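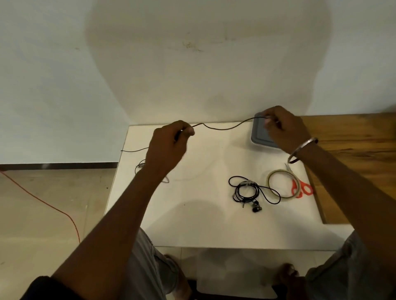 Teaching a tracker about cables

Cables are the thing I've wanted to work on for ages, and this month I finally got to spend proper time on them! Up to now Sturnia (my tracking and labelling toolkit, for anyone new) has only had to deal with things that keep their shape. A mug is a mug from every side. You fit a box or a mesh to it, you follow the box, and the planner downstream is happy. A thin black cable held up between two hands has no box worth the name. It sags, it trails off over the side of the table, and half of what you want to know is hidden behind fingers.

So the new branch treats a cable as a chain of points along a curve. The first version used a fixed number of points, which was fine for short leads and hopeless for anything with slack in it. The version I'm running now adds points where the curve bends sharply and drops them where it runs straight. I wrote the whole thing in an evening and then spent 3 weeks finding out why it kept flipping end to end. (I was sorting the points by image position. Don't do that with a cable.)

What the labels look like now

Each clip gets two layers. The first is the curve itself, with a flag on every point for whether it is seen, covered by a hand, or out of view. The second is contact: which hand is pinching, and where along the curve. I used to store contact as a pixel position, and moving it on to the curve has made everything nicer. When the hand slides, one number changes, and the planner can ask for "a bit further along" without caring where that is in the picture.

Clutter is the part I'm enjoying most. On the little white table there's a coiled pair of black earphones, the same colour as the cable and nearly as thin, and the old segmentation model joined the two with great confidence. Scissors with orange-red handles and a roll of clear tape are easy by comparison. I've got 186 clips labelled so far, and the ones with a second thin dark thing nearby are worth far more to me than the tidy ones. They also take 5 times as long to label, so I've been doing them in the morning with coffee.

The Kandance question

A few of you asked whether I'd move the planner over to Kandance. I've tried it on a branch and I like it a lot. The scheduling is clean, replay works properly, and I could throw away a horrible pile of my own timing code — which I would do with real joy. The snag is that it expects an object to have one pose, and a cable has as many as it has points. I've wrapped the curve in a sort of fake object for now. It runs, but the wrapper is ugly and I don't want to build on it yet.

Vavel, the viewer, has had some love too. You can scrub through a clip with the curve drawn on top, drag a point that has wandered, and it re-fits the neighbours on both sides. Hold shift and it leaves the neighbours alone. I keep forgetting that and undoing my own work.

Still on the list:

Loops. When the cable crosses over itself the tracker picks a strand more or less at random.

Shadows on pale walls and tabletops, which the Paterson filter mostly removes, along with the odd bit of real cable.

Saving to the old file format, for the 2 people who have written to say they still use it. I haven't forgotten you!

The branch is called "slack" and should build without anything special. If you try it on string, wool or shoelaces, please send me the clips where it goes wrong.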